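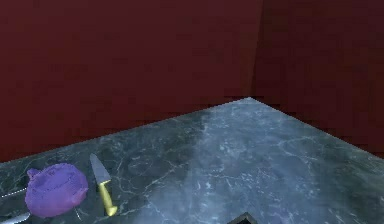 Knife and purple bowl-ish object on the marble counter, sim render.

Docs > Perception > Tutorials > Knife pose from one camera

Quick write-up of the knife pose step, as Lamisi and Marcus both asked for it. Assumes you have Carnora installed and the kitchen sim running. If not, do the install page first, come back.

1. Load the scene

Open the counter scene, pause physics, let it settle for 30 steps before grabbing anything. Skip this and objects are still dropping when you save. Save colour, depth and the camera matrix together, same timestamp.

2. Find the counter plane

Fit the plane from depth, not colour. The marble is full of pale veins and flecks and the edge detector loves every one of them. Drop points above the counter height, then fit. Walls are plain dark red so they give the colour side nothing to hold on to, leave them out of the mask.

3. Segment

Run the Hladun segmenter with the default weights. Keep anything sticking up from the plane by more than 2 mm. The blade is thin and lies flat, so it will often vanish at that setting – the yellow handle survives. Thats fine, we grow back from the handle along the colour boundary. Grey blade on blue-grey stone, so keep the growth tight or it leaks into the veins.

The purple thing is a seperate blob. If it merges with the knife, your closing kernel is too big. There's only a narrow strip of dark marble between them.

4. Long axis

PCA on the merged knife mask. Gives you a line, no direction. To pick the tip end, compare widths at each end: the butt flares, the tip is pointed. Tip should come out towards the wall. If it's flipped, check your image y axis before you touch anything else (Bernice lost an afternoon to this in January).

5. Border objects

Anything touching the image border gets flagged partial and no pose. Here that should catch the silvery pieces at the left and the dark corner poking in at the bottom. Don't delete them. The planner still needs them as obstacles, padded by 8 mm.

6. Send to planner

Publish the pose in the counter frame. Grasp point on the handle, approach from above, fingers across the long axis. Planner timeout is 17 seconds by default, leave it.

Common errors

"no plane found" – depth is in metres, loader wants mm.
Empty mask – old weights, pull again.
Pose jumps between runs – set the seed. Ewurabena has a patch for this, not merged yet.

Next page: multi-view version, half written.

We use cookies to remember your docs version. Accept | Settings

© Firmont Robotics | Contact | Back to top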